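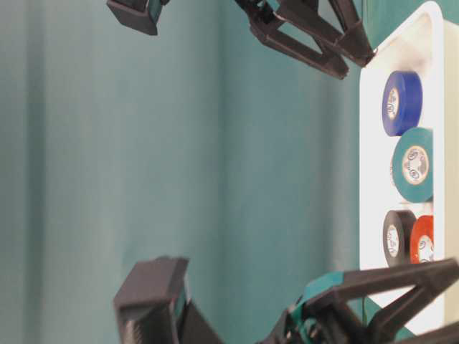 Blue, teal, black and orange-red tape in the white tray.

Ellwood Tape Tray

Welcome! Ellwood is a small picture set about one very ordinary thing: rolls of colored electrical tape, and the white tray they live in when they aren't out on the table. It grew out of the tool bench at Prirnby, where Ryan Haworth kept sorting tape by color and Ashley Birkett kept wishing she had good pictures of it. Now she does, and so do you.

What's in it

The set has 200 pictures in 8 folders. Every folder covers one tidying session, with tape in the tray, tape on the cloth, or some of each. The notes for each folder are in a plain text file called notes.txt, and they're short, so please read them before you start sorting!

Why tape?

Tape rolls are a lovely subject. They're all nearly the same shape, so color does most of the work, and then the small differences start to show up: a printed core on one, a bit of shine on another, one roll leaning on its neighbor and hiding half of it. The teal roll is our favorite troublemaker. Its color sits very close to the green of the table cover, and the pale core is often the first part you spot. If you're testing anything that finds objects by color, start there.

The tray is fun for a different reason. It has rounded corners and a raised rim, and the inside of it can catch the light. White tape against a white tray is hard, and so is a pale core. We kept those pictures in. 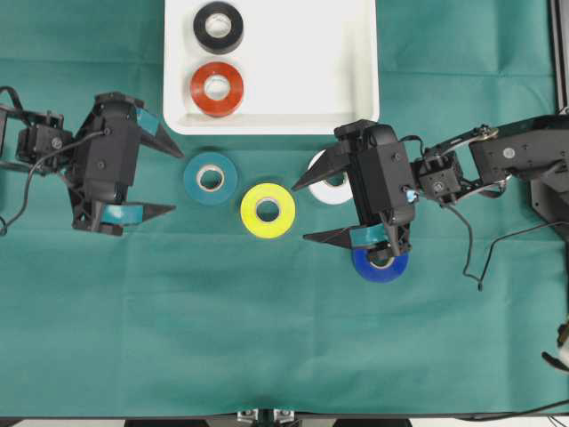
Black and red-orange in the tray, with teal, yellow, white and blue on the green cloth.

Labels

Each roll gets a color name and a place. The color names are blue, teal, black, red, yellow and white. "Red" takes in everything from orange-red to red-orange — we tried splitting it and argued for a whole Wednesday, so it's one name now. The place is either "tray" or "cloth". A roll resting on the rim counts as "tray".

Rolls that are partly hidden are labeled too, as long as enough shows to name the color. A crescent of blue is plenty. Add "part" after the color when any of the outer edge is covered.

The cloth has creases and fold lines in places. Leave them alone, they don't need a label.

Known problems

Folders 2 and 4 were first labeled with "green" for the teal roll. Ryan fixed these in April, but if you have an older copy you'll want to swap the names over.

Printing on the cores is not transcribed. Some of it is readable up close and a lot of it isn't, and we'd love help from anyone with patience for that.

Using it

Use the pictures for sorting, counting, color matching, teaching, or anything else that comes to mind. Ashley has been using them to try out Fedska, her little color naming script, and it gets better every week (it still calls teal "gray" now and then). If you share something you made, please mention Ellwood and send us a link through the Zondik project page. We really do want to see it!

Still to do

Check the "part" labels in folder 8
Add a color chart to the notes
Pick one spelling for "red-orange" in the older notes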